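3. Planning and Budget for the Two-Arm Cell

3.1 Picking a task before picking hardware

I'll admit that the first version of our equipment plan was a shopping list. I had the arms on it, a nicer table, even a second compute box, and then somebody in the Wulow group asked me what the thing was supposed to build. Fair question! So we tore the list up and started again from the task, which for us is flat-pack furniture and storage with plastic tubes, frames and push-in or screw-in joints. The parts are cheap, light and pale, they roll if you let go of them, and threaded ends have to meet their mates pretty squarely or they bind.
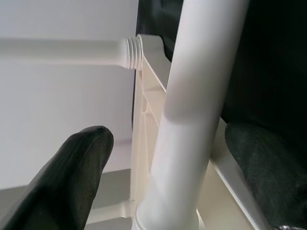 Thread fit ended up deciding more of the budget than I would have guessed. An arm that repeats well enough for pick-and-place can still be a hair off for a screw joint, and paying for a tighter arm gets expensive fast. We priced both routes. The tighter arms from Sorensen would have eaten the whole first-year allotment, with nothing left for grippers. The Brivis arms were a step down on paper, but with soft finger pads the grip gives a little, and the part can find its own way in (that was the theory, anyway, and it is tested in Section 5).

3.2 One arm or two

We argued about this one for weeks. A single arm plus a good clamp is the thrifty answer, and I still think it's the right answer for a lab that assembles one product all year. We don't. Every new kit would need its own fixture, and the quote we got for machined fixtures was $900 apiece, before anyone had changed their mind about the geometry. A second arm can hold whatever the first arm is working on, and you change the hold in software.

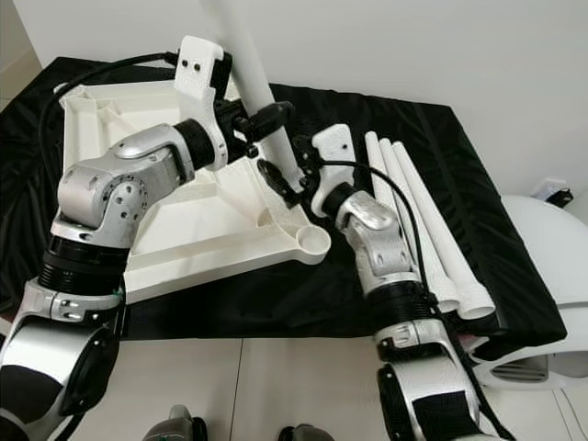
Figure 4. Both arms at a long white pole above the black-draped table. The white frame and three tubes lie on the cloth.

The other thing the second arm bought us was room to be sloppy about layout. Parts can sit where they sit on the cloth. I set aside $3000 for mounts, cables, spare pads and cloth, and I'd tell anyone copying this plan to protect that line, as it's the first one people raid when the arms come in over quote. Printed brackets cost us next to nothing in plastic and quite a lot in evenings, so please budget the evenings too.

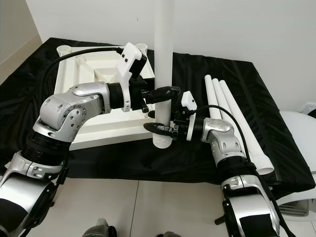 Cable length was my own mistake. I ordered to the straight-line distance, and then of course the arms bend, and everything had to be reordered with enough slack for a full reach. We lost almost 19 days to that. Polutora, our supplier for connectors, now gets a drawing from us with the arms at full stretch – a small thing, but it goes in the plan as its own line.

3.3 Wrist cameras

These were the last item to be approved and the easiest to defend. From up high, the gripper hides the joint at the very moment you care about it. A camera at each wrist gets you in close, with the catch that a fat tube held in the fingers can fill most of the view. We costed 2 per cell with no spares, then added spares in March when the next round of money opened up. If I were doing it over I would order the spares up front and skip the second round of paperwork.
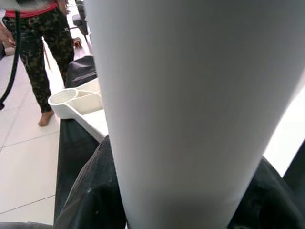 3.4 What we left out

Force sensing at the wrist is the big one. We had a quote, we liked it, and we let it expire. Contact is estimated from motor current instead, and the cost of that choice shows up in the results for the threaded joints.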